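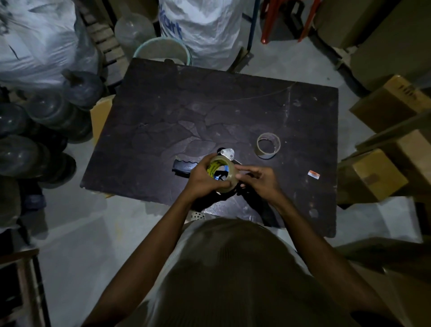 Thibodeau reckoned I was wasting a day off: a shop that says "processing time" means "whenever we get to it", and no open day was going to change that. I went anyway. Grostik had emailed its customers an invitation to see the dispatch centre at Tasdale, and after the business with my curtain rods I wanted to hear someone explain their shipping page out loud.

The drive from Stilville is dull and the last stretch is all roundabouts. Visitor parking was signposted to the wrong side of the building. We were given lanyards, a paper cup of tea and a welcome talk that used the word "journey" more often than I'd have liked, mostly about parcels.

The tour proper began at the order desk. The guide told us that an order placed before noon is "released" the same day. I asked whether released meant shipped. It doesn't. It means the order has moved from one list to another, and the shipping clock on the website starts only when the carrier scans the parcel. So when the product page promises delivery in 2 days, those are 2 days from a moment the customer has no way of knowing. My curtain rods had been released very promptly. They then sat for over a week.

To be fair, the guide didn't dodge the question. She said the wording was being looked at and new text should be up in February. I've written that down and will check.

Next came a wall screen showing the day's numbers. It said 980 orders, in large green figures. Whether that was orders received, picked or gone out the door depended on who you asked, and I asked two people. One said picked. The other said it was a target. 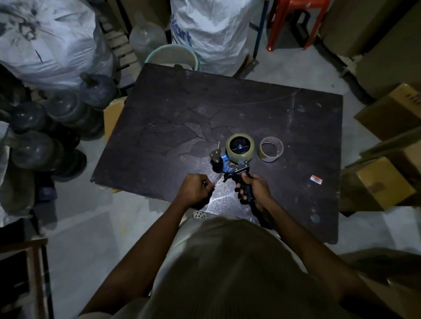 The part I most wanted to see was returns, and that was the part we were walked past quickest. There's a separate room for it, with a window, and we were told it was quiet at this time of year. I find that hard to believe in the weeks after Christmas. What I did get was a printed sheet of the returns policy, which differs from the one on the website. The sheet says return postage is refunded if the item is faulty. The website says it "may be" refunded. When I pointed this out I was told the website was the current version, so I don't know why they were handing out the sheet.

Then there was the matter of regional surcharges. Grostik advertises flat-rate shipping, and in Stilville I've twice been charged extra at checkout. The explanation was that bulky goods are excluded, and that bulky is decided by the carrier's system from the box size and has little to do with what's inside. A lampshade can be bulky. So can a cushion, if the right box has run out. The customer pays for the bigger box. Someone in our group called that a bit rich and got a few nods, and we were moved along to the gift shop, which was a trestle table with mugs on it.

Everyone got a voucher for up to 40 dollars off. I read the back in the car. The discount goes by how much you spend, it doesn't cover shipping, and it can't be used on anything bulky.

Would I go again? Probably not, though the tea was decent and the staff on the floor were friendlier than the emails I've had from head office. If you order from them, ignore the delivery estimate until you have a tracking number with a scan against it, and take a screenshot of the returns page on the day you buy. I've since ordered a replacement bracket for the rods. The status is "released".

Posted 11 Jan 2025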